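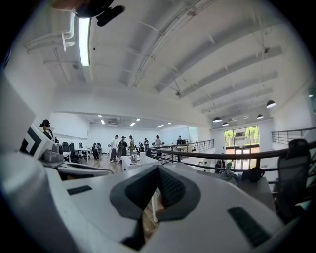 A hand-held gripper at the Stiketti workshop, with staff in the open room behind it.

Stiketti has suspended the use of 14 hand-held gripper units following a fault in which the finger pads failed to release after the operator let go of the trigger. One operator was treated on site for a pinched finger and returned to work the same afternoon. No other injuries were reported.

The company said the fault was first recorded in December during a routine session on the upper level of its Jedham building. The operator was folding cloth at a desk when the pads stayed closed for 15 seconds. A coworker freed the operator's finger by opening the housing by hand.

A review of session records found 47 earlier cases in which the pads had been slow to open. None had been entered in the safety log. Operators had treated the delay as ordinary wear and had continued working, according to a notice sent to employees.

"The records show that the warning signs were present and that our reporting steps did not bring them forward," said Darnell Begay, head of operations at Stiketti. "Any delay in release will now be logged as a safety event, whether or not a person is hurt."

Inspection of the affected units traced the fault to a return spring supplied by Zesureck. In several units the spring had slipped from its seat and was rubbing against the inside of the housing. Zesureck has agreed to replace the part at no charge and is checking springs from the same batch that were shipped to other customers.

The suspended units carry a revised mount introduced earlier in the year. Units with the older mount are not affected and remain in service. Stiketti has asked operators to test the release of each unit before a session begins and to stop work if the pads do not open fully.

Tannous, an outside testing firm, will examine the replacement springs before any suspended unit is returned to use. Nizar Rizk, who is leading the work for Tannous, said each unit would be opened and closed under load and then taken apart for a second inspection.

Employees with questions about the suspension may contact the operations office in Jedham. Sessions planned for the suspended units have been moved to other equipment.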